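The drawer in our hall holds one roll of masking tape, one of brown parcel tape that has lost its own end, and one of blue. The first two are for sticking things to other things. The blue one, over the past few years, has become a branch of local government.

I first noticed it in Jeltitz, where I had gone to look at a flat and instead spent the visit looking at the floor. The agent had marked out where a sofa would go, and a table, and a bed of a size I doubt is sold. You were meant to stand in the blue rectangle and feel at home. I stood in it. I then found I couldn't walk straight to the window, having been brought up not to step through sofas.

A strip of tape costs next to nothing, can be put down by anyone with thumbs, and is obeyed at once. A painted line needs permission. A sign needs wording, and wording gets argued over. Blue tape says "there" and leaves it at that, and grown adults shuffle their feet to suit.

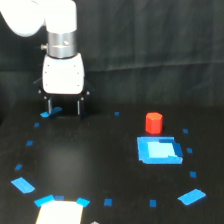 *Blue markers in a loop on a black tabletop.*

What I like about a tabletop done this way is how seriously it takes the business of where. Most of us put things down in the nearest space that will hold them, and this is why my keys live in the fruit bowl. A marked table has opinions. It has views about corners. You couldn't rest a mug on one without feeling you had entered it in a competition.

The theatre in Doritz, where I once spent an unhappy fortnight moving chairs, had a stage with 63 marks on it, and I know the number because we were made to learn them. Each chair leg had its own. By the second week I was dreaming about chair legs. Yet the odd thing was how bare the stage felt on the last night once the tape came up, as though someone had taken away the reasons for everything.

There is a snobbish case against all this, and I have made it myself at dinner. A person ought to be able to set down an object by eye. We have been doing so for a good while, and the pots mostly stayed on the shelves. But try it. Put a block down in the middle of a bare table, go and make the tea, and ask yourself whether you could put it back in the same place. I was out by the width of a biscuit.

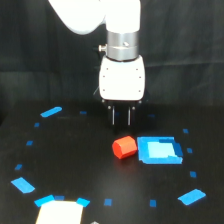 Liang, to whom I read most of this aloud, replied that the trouble with a marked square was that it turned nearly right into wrong. On a bare table a thing could be a bit to the left and still be fine. Give it a border and it was either in or out, and somebody would be along shortly to say which.

I have no good answer to that. My kitchen worktop has had a blue square on it since the start of July, meant for the kettle, and the household has already divided into those who use it and those who park across the line.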